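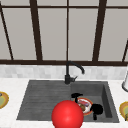

Figure 3. Simulated kitchen window above a band of tiled backsplash.

3.2 Glazing and daylight at the work surface

The second part of the study dealt with daylight on kitchen work surfaces located under a window. Most rating methods treat the window as a plain opening with a single area and a single light transmission value. This is adequate for whole-room averages, but it gives poor results close to the sill, where the frame bars and the colour of the wall directly beneath the glass have a larger effect. Kitchens are the room type in which this matters most, as the main working area is often placed within arm's reach of the glazing.

We modelled 64 window layouts, all with the same overall opening. The layouts differed in the number of bars, the width of the bars and the depth of the sill rail. Glass was given a neutral grey tint and no outside view was modelled (Figure 3), so that differences in reading could be put down to the window and the wall finish alone. Sky brightness was held at a fully overcast condition. Runs were carried out in the Clirkier daylight package using the default settings for indirect light, except that the number of bounces was raised until further increases changed the result by less than one per cent.

Bar colour was tested in two finishes, dark brown and off-white. Dark bars absorb most of the light that reaches their inner faces, and in deep frames this loss is not small. For the narrowest bars the difference between the two finishes was within the error of the method. For the widest bars it was clear at every measuring point on the counter, and was greatest at the point nearest the wall. The direction of the bars, whether upright or leaning, had no measurable effect on the average, although it did move the darker patches along the counter.

3.3 Effect of the backsplash

Backsplash finish was the second variable. Tiles in white and light grey were compared with a mid-grey painted wall and with a dark stone panel. Reflectance values for the tiles were taken from samples supplied by Etico and Jitaru, measured in our laboratory with the glaze cleaned and dry. The two suppliers' white tiles gave values close enough to be treated as one material. Mixed strips, in which white and light grey tiles alternate without a fixed pattern, were modelled tile by tile in the first 19 layouts and as a single averaged surface after that, once it was confirmed that the two approaches gave the same counter readings.

A pale backsplash raised the reading on the rear half of the counter in all layouts. The gain was larger where the sill rail was broad, which we had not expected. A broad rail shades the strip of wall just below the glass, and we had assumed that the tiles there would contribute little. On inspection of the results, most of the added light had first been reflected from the counter and the opposite wall, and had reached the tiles from the room side. The rail does not block this path.

3.4 Check against a real room

To check the model, one layout was built in a test room at the Rustutach site. The room faces south and has no trees or buildings close to the window. Sensors were set at counter height in two rows, and readings were logged through March under overcast skies only. A total of 1,000 readings were kept after those taken in broken cloud had been removed.

Agreement was good in the front row. In the rear row the model read slightly high, by a margin that grew with distance from the centre of the window. We believe the grout lines account for part of this. Grout was left out of the model, and the grout used in the test room was darker than either tile. A further 50 readings taken with the grout masked by white tape moved the rear row closer to the modelled values but did not remove the gap. Dust on the outer face of the glass is another possible cause and was not controlled.

The correction factors in Section 4 are therefore given for the front row only. Rear row values are listed in the appendix and should be used with care in rooms with dark grout or unusually wide tile joints.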